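The last honest invoice

A bookkeeper on shoeboxes, small debts and why people lie about lunch
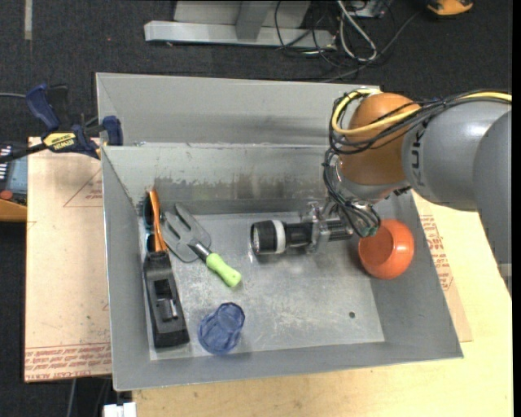 A metal bin on a wooden tabletop, with an orange and gray arm reaching in.

The bookkeeper would prefer that her name stay out of this. She has 2 employees, a waiting list, and a clientele that reads the local paper closely for mentions of itself. She agreed to talk on a Wednesday in April, at an hour when most of her clients were asleep or pretending to be.

"April is when they find me in the grocery store," she says. "I've been asked about mileage next to the melons."

Her office is above a dry cleaner and smells faintly of hot shirts. She has kept the books for small businesses here long enough to have seen several of them open, close and reopen under the owner's wife's maiden name. Her clients include Martinelli, a bakery that has never once sent her a receipt without flour on it, and Fundberg, a machine shop whose paperwork is so tidy that it worries her.

"Fundberg sends everything in folders, with tabs," she says. "I went through their first year twice looking for the body. There wasn't one. They just like tabs."

Most people are not like that. Most people, she says, bring a shoebox, and they apologize for it in the doorway, as if they were the first. She doesn't mind the shoebox. What she minds is the phone photo of a receipt, taken at night, on a bedspread, with a thumb over the total.

I ask what people lie about. She takes off her glasses to think, though I suspect she already knows.

"Lunch," she says. "They'll tell me the truth about a divorce. They'll tell me what they paid for the boat. But a forty-dollar lunch, suddenly everyone was a client. Your brother-in-law is a client? What does he buy? And then there's a silence."

She puts these lunches in a column she calls Discuss. The column is long. Discussion, as far as I can tell, consists of her reading the entries aloud in a flat voice until the owner gives up.

She came to the work by accident, after a stint answering phones at Drukel, a furniture wholesaler that paid its suppliers in the order in which they yelled. She was put in charge of the yelling. Within a month she had drawn up a list of who was owed what, and the owner, who had never seen one, asked her to keep it in a drawer.

"He said it made him feel watched," she says. "By a list."

That job taught her the rule she now gives every new client, which is to pay the small bills first. A supplier who is owed $1000 will wait and be polite, she says, because he wants the rest of your business. A supplier who is owed $100 takes it personally and tells his cousin.

She does not care for software. She uses it, the way one uses the highway, but she still keeps a green ledger on the desk for the clients she has had longest. One of them, a flooring outfit called Grornico, once moved everything to an app that promised to sort expenses by itself. It filed a year of grout under Entertainment.

"And they signed off on it," she says. "Grown men. I asked, were you entertained?"

Does she ever get tired of other people's money? She looks at the phone, which has been blinking since I sat down.

"I get tired of other people's February," she says. "Money's fine. Money stays where you wrote it. But every one of them tells me in February they're going to start keeping up with it monthly – they swear, some of them buy a binder – and then it's April and I'm next to the melons."

Her own taxes, I learn, are done by somebody else, a man across town whom she describes as slow but decent. She brings him her papers in person. I ask what she carries them in.

"It's a boot box," she says. "There's more room."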